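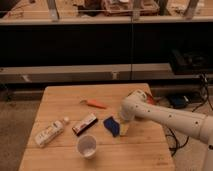
Side table, Friday, before the second batch. Bottle on its side, blue cloth, yellow pad.

Friday, workshop notebook, beeswax finish for the Mistdale stools

OK, so the finish. I've been putting off writing this up because the first batch came out grainy and I wanted to pretend it hadn't happened. It had little gritty lumps all through it, like old honey. I rubbed a bit on a maple offcut anyway and it smeared, sat there, and grabbed every bit of dust in the building.

Batch one was beeswax pellets and tung oil, melted together in the double boiler and then poured straight into the cold tins. I think the tins were the whole problem. The wax hits cold metal, sets up along the walls before the middle does, and you get crumbs. For batch two I warmed the tins on top of the boiler lid first and stirred every couple of minutes until it went cloudy. So much better! It came out smooth as shoe polish, and it smells great too (the whole back half of the shop smells like a candle store right now, sorry everybody).

Numbers, so I stop guessing. Batch two was 1000 grams of oil to almost 270 of wax, call it 27 percent of the oil weight. That's a touch stiff in the morning when the shop is cold, but it softens up fine under a rag. If anyone wants it looser for the chair spindles, go down to 20 percent and please write it on the lid. There are two tins on the shelf right now with nothing on them and I have no idea what's in either one.

Test boards: I did ash, maple and the leftover walnut from the Jaltbridge counter job. Walnut looks wonderful, nice and deep, and it took two coats without getting sticky. Ash drinks the first coat and looks like you never touched it, so plan on three. Maple went a bit yellow, which I like and the customer may not. I'm going to send them a piece before we do all 26 seats, because I'm not sanding 26 seats back to bare wood in March with the big door open.

Water rings next. I left a wet mug on each board over lunch. Walnut had a faint ring that buffed out with more wax. Ash had a ring that didn't buff out, though that board only had two coats on it, so I'll run it again with the third. Maple was clean, and I don't totally trust that, so it gets the mug again on Monday.

The Haltuner buffer is still throwing its pad at high speed. I ran it on low for everything above and it did fine — slow, but fine. The hook-and-loop backing is worn smooth on one side. Poojary lists a replacement and I put it on the order sheet under the sanding discs.

Rags: oily ones get hung flat on the rail outside until they're stiff, and then they go in the metal can with the lid. Tung oil heats up as it cures and I found a balled-up one behind the bandsaw this week. Please don't do that.

Still to do: third coat on ash, maple sample in the mail, labels for the mystery tins, and find out who has my good stirring stick.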